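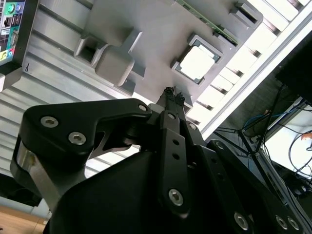 文、图：Maarten Hoekstra　2023年2月14日　栏目：工坊相册

夹爪停在浅灰色托座前，指尖对着托座下沿，处理器还坐在方形卡位里，金属顶盖朝外。

Brokance：一台给处理器搬家的机械臂，我还没有被说服

Flemby 工坊里间这几个月归 Roel Baert 用。他在那里搭一套叫 Brokance 的东西：一条桌面机械臂，一副黑色的两指夹爪，一块夹具，目标是把台式机处理器从一个卡位取出来，放进另一个卡位，将来再放进主板插座。工坊的页面管理员让我给每个长期项目写一篇相册，我挑了这个，原因很简单，每次聚会大家都说它“快成了”，而我从去年六月听到现在。

先交代我的立场，免得有人在留言里问。我修电脑，装机也装了很多年，装一颗处理器需要的时间比读完这一段还短。所以任何人告诉我要用一条机械臂来做这件事，我的第一个问题都是：为了什么？Roel 的回答是“为了知道它难在哪里”。这个回答我接受一半。作为业余爱好，它完全说得过去；写在工坊的经费申请里，它就有点单薄了。

下面按部位写，照片少，字多一些。想看视频的请去问 Roel，他硬盘里有很多，没有剪。

夹爪

整副夹爪是哑光黑的板件和连杆，用银色内六角螺丝锁在一起。指头前面那条长连杆上有一列小圆孔，这种孔板做法的好处是改尺寸方便，坏处是每改一次就得重新校一遍。Roel 改了很多次。他手边有个本子，记着每次改动以后两指闭合的位置，字很小，我看不懂，他说自己也只看得懂最近几页。

指尖看上去有点毛糙，边缘不齐。我问过要不要换一副新的，他说先不换，换了就没法跟以前的记录比较。道理是对的，可我总觉得拿一副边缘不齐的指尖去验证定位精度，最后量出来的到底是谁的误差，很难讲清楚。我建议他至少拿一副干净的指尖跑一个晚上作对照，他点头，到我写这篇的时候还没做。

驱动部分他买的是 Felano 的二手件，付了159欧元。卖家的说明写得非常乐观，“几乎无间隙”。我用手扳了扳，间隙是有的。对抓螺丝盒、抓积木来说这点间隙无所谓，对处理器来说，我的看法是应该先量，再谈后面的事。Roel 认为可以靠夹具的导角来吸收。我们为这个争了一晚上，谁也没有拿出数据。

夹具

浅灰色的夹具立在铝型材面板上，看样子是打印出来的。方形卡位有好几处，角上带导向，处理器的四个角只要大致对上，理论上会自己滑进去。“理论上”三个字是我加的。

我对这块夹具的评价比对夹爪高。卡位壁做了斜面，块状凸起的边也倒过圆角，手指摸上去不割手，这种细节说明画图的人自己真的拿处理器往里放过。Roel 说现在这版是第3版，前面的版本他锯成小块当垫片用了，所以没法给大家看对比。

我不放心的是朝向。夹具是立着装的，处理器于是也立着，重力往下拉，而将来的主板如果平放在桌上，动作就完全是另外一套。也就是说，在立面上练熟的东西，搬到平面上要重来多少，现在没有人说得清。Roel 的计划是把主板也立起来。行，机箱里的主板大多数时候确实是立着的，可是谁会在立着的机箱里装处理器？我装了这么多年，都是放平了装。

还有一件小事。夹具的浅灰色和面板的银色太接近，我站远一点就分不清哪里是卡位的边。人眼都这样，靠相机认位置的程序会不会也这样？Roel 说光线调好就没有问题。里间的灯他调过好几轮，型材上照样一块亮一块暗。我建议在卡位边上贴一圈深色胶带，成本可以忽略，他嫌难看。

托着处理器的两根指头

处理器选的是一颗早就退役的台式机型号，坏了也不心疼，这一点我举双手赞成。工坊的规矩是任何自动设备前面都不放自己舍不得的东西，Roel 在这方面一直很老实。

夹持的办法是两根指头各压住一条侧边，顶盖朝外，指头不碰背面的触点。方向我认可。手工装机的时候我们也是捏边的，教新人第一句话就是别碰背面。分歧在用多大的力。捏松了，处理器会在半路上转一个角度；捏紧了，受力的是那层薄薄的绿色基板，它弯一点点你看不出来，以后接触不良你也不会想到是这里出的问题。

人手在这里占了很大的便宜。指腹是软的，捏住的时候你能感觉到它有没有在滑，然后下意识地加一点力。Roel 的夹爪目前只知道电机走到了哪里，用电流去猜力有多大。他给我看过曲线，曲线很漂亮，问题是同一颗处理器，换个角度再捏，曲线又是另一个漂亮的样子。我说这叫不可重复，他说这叫需要更多样本。

我让他在指尖内侧贴薄硅胶片试试。他倒是当真去找了，在 Costa 那家五金铺买了一卷，切好以后发现厚度不均匀，又放下了。硅胶片现在压在抽屉里，谁要用可以去拿，先跟他说一声。 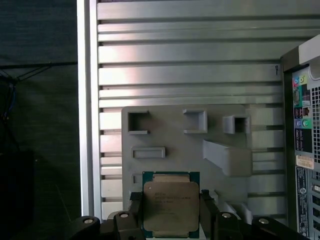 铝型材和后面的线

面板用横向的铝型材拼成，这是整套东西里我最没意见的部分。结实，沟槽里随便哪个位置都能上螺母，夹具想往左挪一点就往左挪一点。缺点是贵。Roel 的材料是从一家关门的展架公司收来的旧料，长度不一，他花了一个周末锯齐。整套 Brokance 到目前为止的花费，他自己记的总账是961欧元，里面没有算电费，也没有算他的时间。他把账贴在了里间门后，欢迎查，我查过，加法没有错。

线就是另一回事了。黑线、蓝线交叉着挂在后面，我每次看到都想拿扎带过去。Roel 的说法是还在改，现在扎了以后要剪。我在这间工坊听过太多遍“以后再理线”，说这句话的项目里，后来理了线的我一只手数得过来。机械臂会动，线也跟着动，哪天挂住一根，拉歪的是位置，而程序还以为自己站在老地方。他答应在下次开放日之前至少把会跟着动的那几根套进软管。我记在这里了，大家可以监督。

旁边那台电脑

工位边上有一台台式机，背面朝着夹具这一侧，音频口、网口都露在外面。拿它来做什么的都有人问过我，统一回答：去问 Roel。我只提醒一句，别顺手把 U 盘插上去，里间所有机器都按工坊的老规矩，插东西之前先问人。

我对软件部分了解有限，只能说看到的。程序启动需要的步骤写在一张纸上，纸有两面。他不在的时候，别的会员照着纸也能跑起来，这比很多项目强。但是停机怎么停，纸上只有一行，写在背面最下面。我要求他把这一行挪到正面最上面，字写大。这件事没有商量的余地，他也没有商量，当场就改了。

到底算不算“成了”

这是我最想写清楚的一节。每次聚会有人从里间出来，都会说“它抓起来了”。抓起来是一件事，放进去是另一件事，放进去以后触点位置对不对又是一件事。三件事混在一起讲，听上去当然就快成了。

我向 Roel 提过一个很无聊的要求：下次演示之前，在白板上写好这一次要做到哪一步，做到了打勾，没做到打叉，叉不许擦。只有抓取的，写抓取；放进卡位的，写放进卡位。中间人手扶过一下的，单独记一栏。我知道这样会让演示的晚上变得没有那么热闹，可是申请下一笔钱的时候，有这块板和没有这块板差别很大。

他有他的顾虑。他担心别人只看叉的数量，不看每次改了什么。这个顾虑我理解，所以我们商定每一行后面留一格写改动。白板已经挂上了，格子画得歪歪扭扭，是我画的，请不要评论。

关于照片我也说一句。照片里夹爪捏着处理器，或者停在处理器跟前，看起来都很稳。照片里的东西一向很稳。请不要拿这一页当成绩单转发。

几个常被问到的事

能不能去看？能，里间的门一般开着，Roel 在就可以进。机械臂通电的时候站到地上那道线外面，带孩子的请牵住。

能不能用自己的处理器试？不能。上面讲过规矩了，而且我不想处理赔偿的事情。

图纸公开吗？夹具的文件在工坊共享盘里，夹爪的还没有放，Roel 说等尺寸定下来。我的意见是没有定也可以放，注明日期就行，别人看了说不定能挑出毛病。他还在考虑。

自己在家照着做划不划算？如果你想要的是一台装好的电脑，请自己动手装，或者带到周五以外的任何修理时段来找我，大约2杯咖啡的工夫就能聊完要买什么。如果你想要的是调一整个冬天的夹爪，那你会玩得很高兴，里间还有空椅子。

下一步

Roel 接下来要做的是让主板插座那一侧的动作先空跑，手里什么也不夹。我赞成，而且希望他多空跑一阵。在他把指尖间隙量出来之前，我会继续在每次聚会上问同一个问题，他已经学会在我开口之前叹气了。

更正和补充请写在留言里，或者直接写在里间门后那张账单旁边的空白处。Roel 如果对文中哪一段不服，这一页给他留了位置，他写多长我都照登。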